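Print | E-mail

The Long Wait for a Machine That Does the Chores

My mother ironed pillowcases. She did it on an ironing board that shrieked when it opened, with the radio going, and when I was 13 I told her that by the time I had a house of my own there would be a robot to do it. She said that would be nice, and went on ironing. I have now had a house of my own for a good many years and I can report that the pillowcases are wrinkled.

So I came to the question of household robots with a personal grudge, and I carried it with me in August when I drove out to Sandance, where a small company called Ninum rents half of an old feed warehouse and spends its days trying to teach machines to do the sort of thing my mother did without looking down. They fold and they sort. They set out cups and put them back. Lately they have been arranging flowers, and it was the flowers I wanted to ask about.

"People laugh at the flowers," said Latrice Thibodeaux, who runs the tabletop group and who gave me the better part of an afternoon, plus half her sandwich. "Then I ask them to try it with a pair of salad tongs in each hand and one eye shut, and they quit laughing."

I tried it that same night at home, with grocery-store daisies, and I broke two stems and knocked over the glass. A stem is a nuisance of a thing to hold. It is thin and it bends, and it carries most of its weight at the end you aren't holding. Squeeze it in the wrong spot and the bloom swings off somewhere else entirely. Then you have to find the mouth of a vase with the far end of it, and the second flower has to go in past the first one. Even with artificial flowers, which hold up to being dropped and dropped again, there is an awful lot going on.

Thibodeaux keeps a paper notebook of tries – she likes paper, and so do I – and on the day I visited the flower pages had reached 1761. I asked how many of those she would be willing to show her own mother. She thought it over while she finished her iced tea and said a good stretch of the recent ones, provided her mother didn't move the vase.

Moving the vase, you see, is the whole trouble with houses. At Holloway, a laundry plant an hour up the road that cleans linens for hotels, there has been a towel-folding machine on the floor for six years, and it is a marvel. It folds the same towel all day long and never sighs. But the towels come to it flat, on a belt, in one size, and a person still stands at the front feeding them in. The supervisor there told me she would trade it in a minute for something that could pull one fitted sheet out of a tangled cart. Nothing she has been offered will do it fast enough to bother with.

My kitchen has no belt. It has a dog, a drawer that sticks, and a husband who puts the colander in a new place every time he washes it (he says the same of me). A fellow at Wulley, which sells a countertop helper for loading dishwashers, was good enough to lend me one for a couple of weeks. It did very well by the plates. It would not go near the gravy boat, and some 15 times it stopped and waited, quite politely, for me to come and turn a mug the right way up. I grew fond of it, I'll admit. I did not save any time.

Thibodeaux was not discouraged when I told her all this. She has been at it long enough to remember when a machine picking up a sponge was cause for cake. 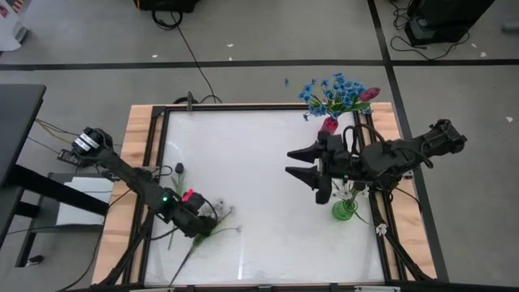
What she wants, she told me as she walked me out to my car, is for the thing to notice when it has made a mess of the job and start over on its own. A person does that all day and hardly knows it. You drop the sock, you pick up the sock. She guesses that a machine fit for an ordinary kitchen is still a long way off, and she won't put a year on it – she did once, for a newspaper, and her brother has the clipping on his refrigerator.

I called my mother when I got home and told her about the warehouse and the flowers. She wanted to know whether they had tried pillowcases.

Print | E-mail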